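Paid casual work: help us collect hand-held gripper demos (Torkidham)

Posted 3 Feb 2020

Hi! I run the data collection side of things at Wendex, and I'm looking for people to come in and do ordinary jobs with a hand-held gripper while it records what you're doing. Pressing buttons, pulling plugs, picking things up, putting them back down again. If you've ever been told you're good with your hands, or you're the one in your family who always gets asked to untangle the fairy lights, I'd love to hear from you.

The project is called Kelia. We're teaching a system to do small household and office tasks by giving it loads and loads of examples done by real people, and the plan is to have 4000 good ones in the bag by November. We've got 2049 so far (I check the counter every morning with my coffee, it's a bit of a problem) and the ones we have are mostly from the same handful of staff. We all work in much the same way by now, and that's no good to the model. I want left-handers, slow and careful people, people who go in from a funny angle. Your habits are the useful bit!

You hold the gripper by its handle and squeeze to close the fingers. There's a camera on it, so the recording is from the tool's point of view, and you don't need to be on camera yourself. Each go is short. You start with the fingers open and a little way back from the object, do the one thing on the card, let go and back off. Then you shift the object a bit, turn it some other way, and do it again. 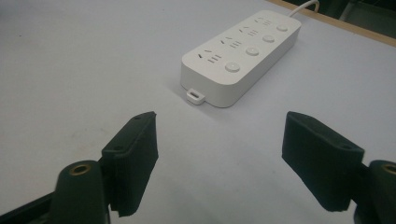
Power strips are what we're working through this month, and they're harder than you'd think. Everything on them is white on white, the push buttons are low and round, and padded fingers don't give you much feel for when a button has gone down. The cards will ask for things like "press the button nearest the cable" or "turn the strip to face the other way". Nothing is plugged into the wall while you're doing it, so please don't worry about that. After power strips we move on to kitchen stuff, and I can't wait, I've been buying tea towels and egg cups from the op shop for weeks.

Mucking it up is fine, by the way. If you miss the button or knock the thing sideways, keep going and fix it if you can, then flag it on the sheet. We keep plenty of those. What I can't use is a run where somebody's stopped halfway to have a chat, and I say that as the worst offender in the building.

Shifts are three hours, mornings or afternoons, with a proper break in the middle. I'd expect you to get through 50 runs in a shift once you've found your rhythm, but your first one is for learning and there's no target at all. Pay is $200 a shift, training included. You can do one shift a week or a few, whatever suits you around study or kids or another job.

You'll need to be 18 or over, allowed to work here, and comfortable holding a tool out in front of you for short stretches. You can sit or stand. If your wrists or shoulders give you grief, have a word with me first and we'll see what we can set up. No tech background needed.

We're upstairs in the Oyelaran building in Torkidham, with a lift and bike racks out the back. Parking is dreadful before ten, so take the bus if you're on a morning.

To put your hand up, fill in the short form on the Wendex jobs page and choose "Kelia casual". Tell me which hand you use, which days you're free and one fiddly thing you're good at. No CV, please. I'll ring you back to sort out a time for a first shift.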